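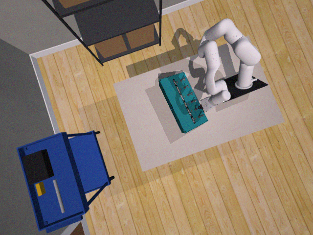 Unit 9: Wood Floors and Moisture

Wood takes up water from the air and gives it back until it is in balance with the room. Boards swell across their width when the air is damp and shrink when it is dry, while their length barely changes. In a floor of long, narrow boards, with darker seams between them like these, the movement is shared among many joints, so each gap stays small. Knots matter too, as the grain bends around them and the wood there moves unevenly.

Terms to know: moisture content, equilibrium, cupping, crowning, expansion gap.

Cupping means the edges of a board stand higher than its center. The usual cause is a wet underside. Do not sand a cupped floor until it has dried - sanding too early leads to crowning later.

The Trenell house is our main case. The floor was laid in August, in humid weather, with boards stored on site for 24 hours. Gaps opened once the heating came on. Compare it with the Jamance hall, where the boards were left to adjust first.

Reading: course pack, page 153. Bring your moisture tables to the next class and work problems 1 to 9 beforehand.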